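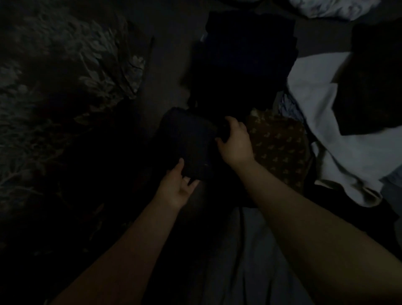 Every purchase plan I have read for a laundry robot starts with a number for how long it takes to fold a shirt. I have read enough of them now that I turn to that page first, and I have yet to see one that says what the shirt was lying next to. Clothes in a real room come mixed in with everything else. You get dark things heaped on dark things, in poor light, with a leafy blanket on one side and a brown print bunched up against white bedding on the other, and a pair of hands holding one navy bundle in the middle of it. Part of folding is deciding where one piece ends and the next begins. The purchase plan has no line for that, and I think the line is where most of the money goes.

I should say where I'm coming from. I keep the equipment budget at Vaniton, a residential care home with 64 beds, and in March we were asked to plan for a folding robot. We had two proposals in hand. One was for the Stakidon, a pair of arms on a cart. The other was for the Stimanetti, a cabinet you feed from the front. I went through both with a pencil, and I came out against buying either one this year. My coworkers don't all agree with me, and I'll get to that.

Start with the price. The sticker price of the Stakidon is something a place our size could borrow for. What bothered me is how little of the total it turned out to be once I wrote down the rest. The proposal had the machine, the delivery and the first year of service. It left out a sorting table, better lighting, an outlet on its own circuit, and somewhere to park the cart when the hallway has to be clear. It also left out the person who would stand next to it. I asked how many hours a week that person would be there, and was told "minimal supervision." Minimal is a fine word for a brochure. I can't put it in a spreadsheet.

Then the payback. Both sellers gave us the same figure, 14 months, and I don't think that's because both machines happen to be equally good. Fourteen months is comfortably inside the period when anyone who signed the order would still be around to be asked about it, and it looks cautious next to the one-year claims you used to hear. When I took the Stakidon worksheet apart, the whole result rested on one cell, which held the number of hours of folding we do now. They had assumed every hour marked "laundry" on our schedule was an hour of folding. It isn't close. Our people spend those hours carrying, treating stains, checking pockets, reading name labels, hunting for the other sock, talking to a resident who wants her blue cardigan back today, and putting things away in the right drawers. Folding is in there somewhere. If the machine did every bit of it perfectly, most of the hour would still be on the schedule.

Raghavendra Palaniappan, who runs our housekeeping shift and has more patience than I do, thinks I'm being unfair on this point. His view is that you buy a machine for the part it can do and you let the rest catch up. He points out that we paid for floor scrubbers on the same logic and nobody would give them back. I take the point about the scrubbers. But a floor stays put, and it is one thing all the way across. A scrubber that goes over our dining room at night finds pretty much the floor it found the night before. I'd feel very differently about the scrubbers if the floor arrived each morning in a heap.

The heap is what I keep coming back to. We sat through a demonstration of the Stakidon at a trade hall, and it was impressive in the way these things are. It took a light-colored towel from a black tray, under bright lamps, and folded it in thirds. Then it did another one. Sumaiya Herath, who came with me, asked the young man if it could do a black sweater off a pile of black sweaters. He said dark-on-dark was on the roadmap. She asked about a bedroom with the curtains closed, and he said the unit was specified for "controlled lighting." So the machine wants its laundry spread out, sorted by type, contrasting with the table, and well lit. By the time my staff have done all that, they are holding the garment in their hands. They may as well fold it.

I don't say this to be cute about it. It's a budgeting question. If a machine needs its work prepared, the preparation is a running cost of the machine, and it belongs on the same page as the service contract. I have never had a seller put it there without being asked. When I did ask, Stimanetti sent back a revised sheet with a row for "operator loading time," filled in at a few seconds an item. I'd like to know whose hands they timed. I'd like to know if the item was a hand towel or a pair of tights.

There is a kinder way to look at all this, and I've tried to give it its due. Steinar Vestergaard has been on our board a long while and he thinks places like ours ought to get in early. Prices fall when people buy. Machines improve when they meet real work. Somebody has to go first, and the ones who go first have a say in what gets built. He also says, and he's right, that hiring for laundry has become very hard and that I have no plan for it other than to keep hiring. I don't have a good answer to the last part. I do have an answer to the rest, and it's that we are a home for old people with a roof that needs work. Going first is a research expense. If someone wants our bedrooms and our heaps of clothes to learn from, they can bring the machine over at their own cost and we'll talk about the results.

I put roughly that to Stakidon, in politer words. They came back with a lease, two years, no exit before the end, with software updates billed separately. That told me a good deal about how sure they were. A company that believes the thing will earn its keep in fourteen months ought to be glad to let me hand it back after six.

What would I budget for instead? We hired an outfit called Jayawardena to look over our workflow, which I was also grumpy about, and they earned their fee by telling us dull things. Our carts are too deep, so whoever is working bends to the bottom of them all day. The light over the sorting area is bad. Dark clothes from different rooms go through in the same load and have to be untangled later by reading tiny labels. A mesh bag for each resident would take care of most of that. None of it needs a motor. The whole list costs less than the Stakidon's first service year, and every item on it would still be useful if we bought a robot later on - more useful, in fact, since the robot would want the same things.

That's the order I'd argue for to anyone facing one of these proposals. Buy the table and the lamps and the bags. Have somebody write down, for a few ordinary weeks, what the laundry hours are really made of. Use your own people's notes and don't let the seller supply the worksheet. Then ask for a trial in your own building, on your own clothes, in the room where the work gets done, with the dark pile left exactly as it was dropped. Pay for the trial if you have to. It's cheap next to a lease.

Mereana Goodwin has folded here longer than I've been doing the budget, and I asked her what she'd want if the money were hers. She said a taller table, and for people to stop leaving tissues in pockets. The table is on order. I have put the robot line back in the plan for next year with a zero in it, so that Steinar can see it's still there, and we'll have the argument again when the new proposals come in.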